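April
By Setareh Daneshvar

Print this page | E-mail this article

I have been using Corer to listen to podcasts for longer than I've had my current sofa, so I came to this interview as a fan and you should read it that way. I'd meant to be terribly stern with Halyna Tymoshchuk about the sync outage last winter. Then she picked up the call with her mouth full of toast and said, "Sorry, sorry, ask me something long," and the sternness went out of the window.

So I asked her something long. If you've missed the story, Corer is a podcast player that Halyna started writing in her evenings, for her own phone, and then put up for anyone who wanted it. It plays things, it remembers where you were, and it doesn't suggest anything to you. Ever. This spring she switched off the accounts. All of them. There's no signing in any more, no password and no profile, and if you want your phone and your tablet to agree on where you'd got to in an episode, they sort it out between themselves over your own wi-fi.

"I'd been saying for ages that we should know less about people," she told me once the toast was gone. "And then I looked at the database and we knew loads. I knew what time strangers went to bed! You could see it, the last pause of the day, every day, and I hadn't set out to collect that. It's just what a playback position is if you keep enough of them."

That stopped me a bit. I'd always thought of a podcast app as about the least nosy thing on my phone, somewhere below the torch. But of course it knows when I'm on the train, when I'm doing the washing-up, and that I gave up on a history series halfway through the Hanseatic League and have never gone back.

How many people are we talking about? Corer has never published numbers and I expected a polite no, but she just read it out. When the accounts were closed there were 1,315 of them that had been used in the month before. "Which is tiny," she said. "It's a village. I know it's tiny. But it's a village where I had a key to every house, and I didn't like having the keys."

I asked whether anyone had complained, and she laughed for quite a long time. There were 426 messages in the support inbox in the first week, she said, and she and Kai Diekmann, the other half of Corer, answered every one of them by hand. Kai joined to do the Android version and has ended up doing the website, the invoices and most of the apologising.

"Plenty were lovely," she said. "Lots were just 'where has the button gone'. And then there were people who listen at work on one machine and at home on another, and those two devices never meet on the same wi-fi, and for them we've made it worse. I can't pretend we haven't. Kai wanted to put that in big letters at the top of the announcement and I wanted it in the middle somewhere, and he was right."

I'm one of those people, as it happens. My work laptop and my phone have been strangers since the change, and I've gone back to remembering the minute I'd got to, like an animal. I told her so. She said there was a way round it, which is to carry the position across in a little file, and I said that I was not going to carry a file about, and she said no, fair enough, neither would she.

We got on to the outage, since I'd promised myself I would. For anyone who wasn't affected, Corer's sync ran on rented servers from a hosting firm called Rautiainen, and one night in winter a certificate expired and everything went quiet. Episodes still played, but positions went backwards, or vanished, or (in my case) jumped to the end and marked the whole lot as finished. It took 10 hours to put right.

"Rautiainen had sent me the reminders, that was all on me," Halyna said. "They'd gone to an address I'd stopped reading. I was asleep, then I was at the dentist, and I came out with half my face numb and my phone was a brick of messages. I rang Kai and he couldn't understand a word I was saying."

Was that when she decided? She said everybody assumes so, and it makes a better story, but she'd had the local sync half written since the summer before. The outage only meant that she stopped being shy about it. What she'd been frightened of was Jedel.

Jedel, if you don't know it, is the big friendly one with the orange icon, and it went the opposite way last year: you can't so much as open it now without an account, and your queue follows you to the car and the telly and the speaker in the kitchen. It does it very well, I have to say. I tried it for a fortnight while I was getting ready for this and hardly ever thought about where I'd got to in anything. I did also get an e-mail congratulating me on my "listening streak", which made me want to throw the phone in the sea.

"I'm not going to be rude about Jedel," Halyna said. I hadn't asked her to be, but I'd obviously been hoping. "Their sync is better than ours ever was. If you want a thing that follows you round the house, use theirs. I use it at my mum's! She's got it on the telly."

The money is the part I'd have found hardest. Corer used to charge a yearly fee, and the fee was for the sync, so taking the sync servers away rather took the fee with it. Now the app costs £4, once, and that's the end of it. I asked if that could possibly keep two people going and she made the noise that plumbers make.

"It keeps one and a bit," she said. "But our bills have dropped to nearly nothing as well. No database, no backups of the database, no being awake at night about the database. Kai does two days a week for somebody else and I teach an evening class. I'd rather do that than invent a reason to charge people every month."

I wondered how you delete a thing like that, whether there's a big red switch. There isn't, apparently, it's mostly typing the same word over and over to prove you mean it. They gave everybody a month to download their own history first, in an open format called Vitier that a handful of the smaller players can read, and then one evening they sat on a video call and did it together. Kai had a beer. Halyna had the hiccups, from nerves, and says she pressed return in the middle of one.

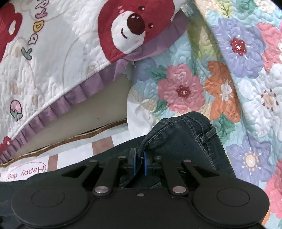 Randi Moen wrote to me after I'd mentioned online that this piece was coming, to say that the month's notice was too short and that she had missed it entirely. She'd been away, the e-mail went into a folder with the newsletters, and by the time she opened the app her years of starred episodes were gone from everywhere except an old tablet with a cracked corner. She got them back off the tablet in the end, but she wanted it said that deleting people's data for their own good is still deleting their data.

I read that out to Halyna, who was quiet, and then said it was a completely fair thing to be cross about. "If I did it again I'd give it longer. Six months, even. I was so keen to be rid of it all. I kept thinking of it as my mess, and some of it was somebody's favourites."

They've put something in since then, she said, which nags you inside the app itself when anything is about to be removed, so that it doesn't depend on an e-mail getting through. A developer called Babak Tehrani sent them the code for it, unprompted, late one night, with a note that said only "you need this". They did need it. It went out in the next version with his name in the credits.

What about the file, though, I said, coming back to my own troubles because it's my interview. Is there any chance of my laptop and my phone ever speaking again?

There is, a bit. Kai has been working on letting people point Corer at a folder they already have, on whatever storage they already pay for, so that the positions sit in there scrambled and neither he nor Halyna can see them. It works on his own machines and falls over on everyone else's. She wouldn't give me a date, and when I pushed she said "before you finish the Hanseatic League", which I'd told her about by then and now regret.

I did ask what she listens to herself, as you have to. Gardening, mostly, though she hasn't got a garden, and a very slow programme about canals that she's kept at normal speed on principle. She doesn't hold with playing things faster. Corer will do it, as people wrote in and begged, but the setting is three screens down and she's in no hurry to move it.

Then her doorbell went and she had to go and sign for a parcel, and she didn't come back for so long that I put the kettle on. When she did, she wanted to know whether my positions had survived the winter or whether I'd lost the lot. I said I'd lost the lot. She said she was sorry, and asked me which version I was on.

Print this page | E-mail this article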